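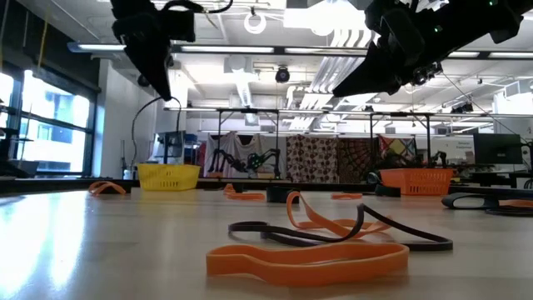
Print this page | E-mail this to a friend

How to tame a junk drawer in one evening

I put mine off all winter, then did the whole thing in August with the radio on. Start by dumping everything out on a table – yes, everything, even the crumbs!

Now sort by what you do with a thing. Tape, scissors and string go together (wrapping stuff). Batteries get their own box. I bought a bag of 200 rubber bands years ago and they were in every corner, so now they live in a jam jar with a lid.

Old keys are the hard part. I had 18 and could match five. The rest went in an envelope marked with the month, and if I haven't opened it by spring, out it goes.

Wipe the drawer, let it dry, and put back the daily things first, right up front. Leave a little gap – you'll want it by next week.

Print this page | E-mail this to a friend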